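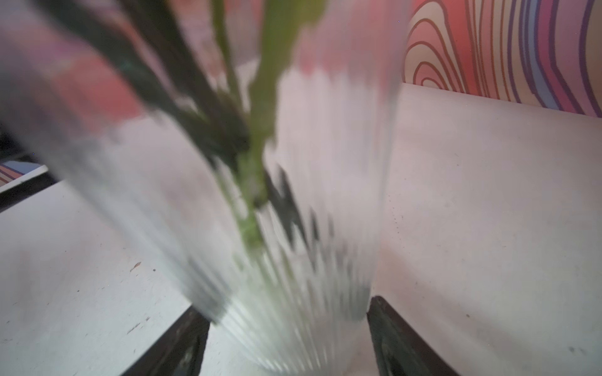
10 Dec 2019

My mother kept flowers in the kitchen all winter long, and I never understood it until I had a kitchen of my own and a December to get through. She'd come home from the Saturday market with her gloves full of whatever was cheapest, and she'd stand at the sink trimming and humming and telling my father the heating could wait but the carnations couldn't. (He was the one in three sweaters, poor man!)

I've been thinking about her because I finally made her walnut rolls this weekend, the recipe she got from Tamás Sipos, who lived downstairs from us on Penine Street and baked for the whole building. The card says to let the dough rest 60 minutes "or until you've finished your letters," and I love that so much I went and wrote two letters, one to my sister and one to my old neighbor Mrs. Hauser, who is 68 now and still swims every morning.

The rolls came out a little flat — I think my yeast had been in the cupboard since May — but we ate them warm with too much butter and my youngest asked if Grandma's were always this good. I said better, much better, and then I had another one. I'm going to try again on Sunday with fresh yeast and the good walnuts, and if they rise I'll type up the card for those of you who've been asking.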